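How do you fold T-shirts so they stay flat in a shallow drawer?

Tarun Chauhan
asked in Home and Laundry, Tidville Help
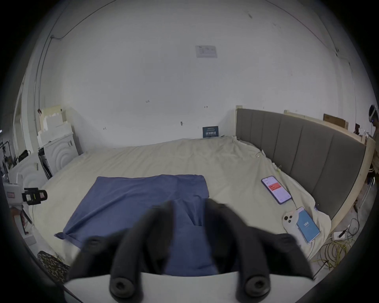 I moved to a smaller room in August and my drawer is only 10 cm high inside. When I fold my shirts the way my mother taught me, they come out too thick and the drawer is catching on them. I do the folding on the bed, as I have no table of enough size, and you can see how it goes: I spread the blue cloth flat, but the sheet under it is full of wrinkles and one corner already goes under itself before I make the first fold. I tried also to roll the clothes, but the rolls open after one day. Is there a method which works on a soft bed, or must I buy a folding board? I have seen one for 339 rupees and I am not sure it is worth it.

Mamta Prajapati
62 helpful votes

I would not buy the board yet. First pull the sheet tight, or put a big piece of stiff cardboard on the mattress and fold on top of it. Lay the shirt with the front side down and smooth it from the middle to the sides with your palms. Check the bottom corners, because a corner folded under makes a thick lump later. Then bring both sides to the center so you have a long strip, roughly 22 cm wide. Fold the strip in half, and then in three. It will stand on its edge if the drawer is high enough. For your drawer, stop after the half fold, turn one end in a little and lay it flat. Press out the air before you put the next one on top.

Also clear the whole bed before you start. With phones and cables on the sheet you have less place for the sleeves.

Sukora

Just hang them. Folding never worked for me.

Tarun Chauhan

Thank you Mamta, I will try with cardboard tonight. Sukora, I have only a few hangers and they are for office shirts.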